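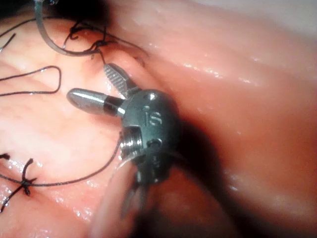 The Kotatik wrist service kit is for training labs and teaching departments that look after their own needle driver instruments and would like to keep doing so without boxing them up every time a jaw feels stiff. We put it together at Dandard after years of answering the same friendly phone calls, and it covers the far end of the instrument: the jaws, the pivot pin, the cables and the little pulley at the side. Suture work is hard on that end. Black thread gets drawn right up to the serrated jaw and lies across the side of the wrist housing, close to the ridged silver cylinder, and a strand caught in those ridges can make a perfectly good instrument feel tired. So please start every service with a magnifier and the fine hook from the kit, and take your time over it!

In the box you'll find the Zilport jaw gauge, the fine hook, two soft brushes (one for the crosshatching, one for everything else), a cable tension card, a bottle of rinse concentrate and 6 lint-free wipes sealed one by one. The bottle makes 200 rinses if you follow the cap line, and most people pour a bit more than that, so we keep refills in stock.
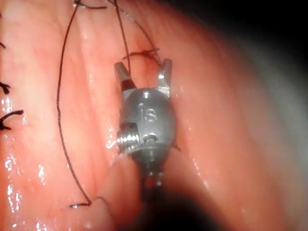

Once the thread is out, open the jaws all the way and brush outward from the pivot, never back toward it. Close them on the gauge and feel for even contact along the whole length — a gap near the tip usually means a cable has stretched on one side. Compare both cables with the tension card before you touch the adjuster, and turn it in quarter steps, closing the jaws again between steps. If you run out of adjustment, stop there and send the instrument in. The pins are not meant to come out on the bench, and we've seen some sad housings from people who tried.

We suggest a full gauge check every 500 closures on the counter, and a cable change after 366 days even if the instrument has mostly sat in its drawer.

The kit is for training instruments only. Anything used on patients goes back through its maker's own service channel.

Orders placed by 10th January ship from our Huaranga workshop with the new tension card. Older kits can have the card swapped free until the end of April — just put the old one in an envelope with your return address.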